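Zikovix Coat Listings, release 4
Last updated 3/22/26

A table of 2188 secondhand coat and jacket listings, typed up from the back pages of the Dunmore and Allden swap newsletters. It began as a way to settle an argument over what a used parka ought to cost. The argument continues, now with a spreadsheet.

Contents

listings.csv has one row per listing: title, asking price, size as claimed, condition as claimed, town. sizes.csv maps the sellers' sizes to ordinary ones. "Fits like a medium if you believe in it" is mapped to M.
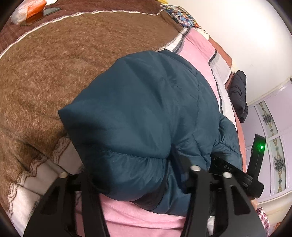
Prices are in whole dollars. 356 rows have no price, usually where the seller wrote "make me an offer" — these are left blank, and zero means the coat was free. Dunmore accounts for 970 rows. The rest are from Allden, where people spell "puffer" four ways.

Known problems

Condition is self-reported and runs from "like new" to "like new, one sleeve." September is overrepresented. Duplicates were removed with the Hunier script, which is fond of removing things, so check before you quote a total.

License

Use it for anything. Please don't email to haggle.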